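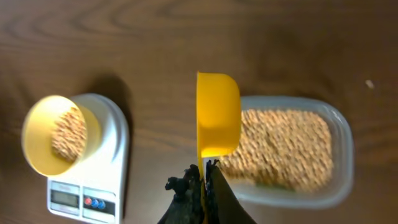 Scooping planner, September build

Ruoxi Yuan has merged the new portioning planner into the Zovstead branch. It picks a scoop depth from the wrist view of the grain layer, then corrects on the next pass using the weight error. Replanning takes nearly 60 ms, and the old grid search stays available behind a flag. The regression set now holds 1,782 logged scoops — tan grain only, so treat other materials as untested. Known issue: glare on clear container walls still produces false rim edges. Send logs to Zhenhua Xu by Saturday.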